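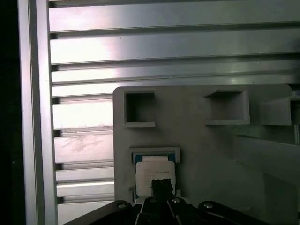
Do I need to know how to program to use the Vindance desktop kit?
You can get through the whole setup by hand-guiding the arm and saving positions. Writing your own scripts comes in handy later, but the processor swap below doesn't need any.

I've had the Vindance kit from Didden on my bench since February, and people keep writing to ask how I got it to swap a processor in an ordinary desktop computer. So I'm writing it all down, including the parts where I was dumb. The kit is $2000 without an arm and $3000 with the Satden wrist camera and the long fingers. I bought the $3000 one and I'd do it again, mostly for the camera!

Before you start

Unplug the computer, press the power button to drain it, take off the side panel and lay the tower down with the open side up. Clear any loose cables away from the processor socket. (I skipped that the first time and the fingers snagged a power wire. Loud noise, no damage, big fright.)

Bolt the fixture plate to the table first and only then slide the tower up to it. If you do it the other way around you'll bump the tower while you're tightening things and have to start over.

Step 1: Teach the socket position

Open the Sqalli app, pick Guide mode and walk the gripper over to the socket with the fingers closed. Come in high and go down slowly. The camera view is what you want to watch now, so keep your eyes on the laptop and one hand near the stop button. When the fingertips line up with the middle of the processor, save the spot and call it something you'll recognize later. Mine was called "test2" for weeks, don't be me.
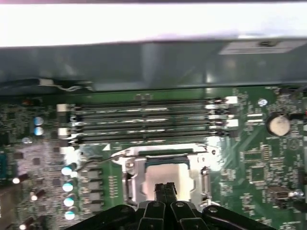
Wrist view while teaching: fingers together, tips toward the processor.

Glare is the one thing that can spoil this step. A processor lid is basically a little mirror, and my ceiling lights are bright. I turned the app's exposure down a couple of notches and the edges of the bracket got a lot easier to find.

Step 2: Teach the plate

Same idea, other side of the table. Save one position above the pocket and one down at it, so the arm always comes in from straight overhead. Clean the chip first, and wear gloves.

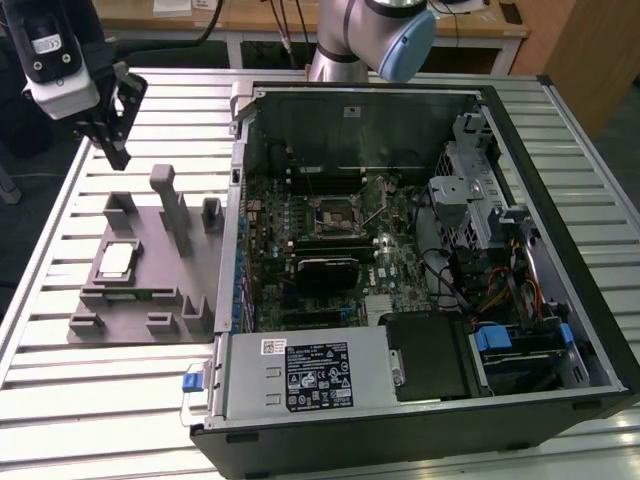 Pick height matters more than anything else in the Vindance manual, and it gets half a page. Start too high and work down in tiny steps until the fingers grab the sides of the chip cleanly. Do your practice picks with the chip in its recessed pocket on the left side of the plate, shiny side up, and leave the socket empty with its lever raised so there's one less thing to think about. Mind the tall post near the top of the plate too. Your path needs to clear it on the way to the tower, and the app won't warn you.

Step 3: Run it slow

Set the speed to 30 percent and leave it there for the first few runs. I know, it's like watching paint dry, but you can stop in time if something looks off. I check the height over the board, let it go down, check again, and only then
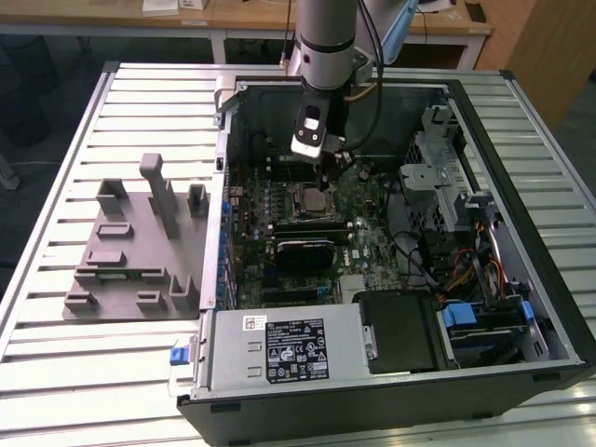 let it open the fingers. Once you trust the position you can take out the pauses one at a time. I still keep the last one, right above the socket, and close the lever by hand.

If you want to do memory modules next, save them as a separate job in Sqalli with their own grip width. I tried to reuse the processor settings and the grip was way too wide. Didden sells narrower pads for it, but the stock ones have been fine for me so far.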